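브라마데일 공개일 참관기

7월 행사 가운데 신청자가 제일 많았던 것이 브루레티의 로봇 작업실 공개일이었다. 정원 22명이 금방 찼고, 나는 대기자로 있다가 들어갔다. 안내문에는 "가정과 매장의 일손을 바꿀 양팔 로봇"이라고 적혀 있었는데, 막상 가서 본 것은 종이컵이었다. 흰 탁자 위에 컵 두 개, 그리고 색 테이프 몇 조각. 안내를 맡은 후이 고베이아 씨는 컵 다루기가 생각보다 어려운 과제라고 했다. 그 말은 믿는다. 다만 우리 매장 컵은 저렇게 얌전히 서 있지 않는다. 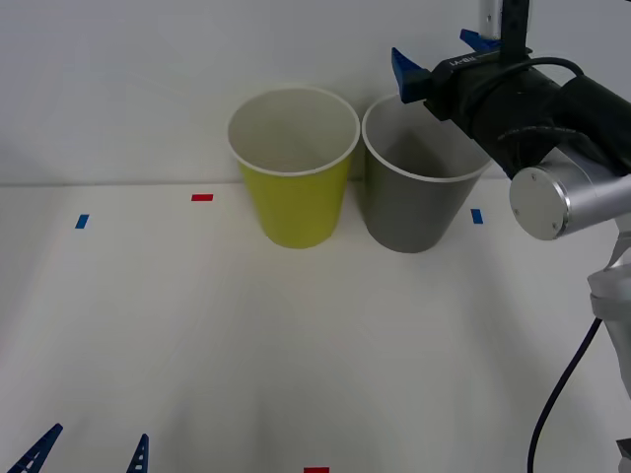 설명에 따르면 이 과제로 모은 시연 기록이 2196회라고 한다. 그중 몇 번이 성공이었느냐고 물었더니 정리 중이라는 답이 돌아왔다. 조명을 바꾸면 어떻게 되는지, 컵에 물이 들어 있으면 어떻게 되는지도 물었다. 둘 다 다음 단계란다. 작년에 다른 업체에서도 똑같은 말을 들었다.

그래도 질문을 피하지 않은 점은 인정한다. 고베이아 씨는 아직 매장에 들일 물건이 아니라고 먼저 말했고, 가격표도 꺼내지 않았다. 나눠 준 자료는 50쪽인데 앞의 절반이 회사 소개라 건너뛰어도 된다. 안전 정지에 관한 뒷부분은 읽을 만하다. 사본은 사무실 책장에 꽂아 두었다.

다음 공개일은 아직 날짜가 없다. 가실 분은 성공률부터 다시 물어봐 주시기 바란다. 답을 들으면 다음 호에 싣겠다.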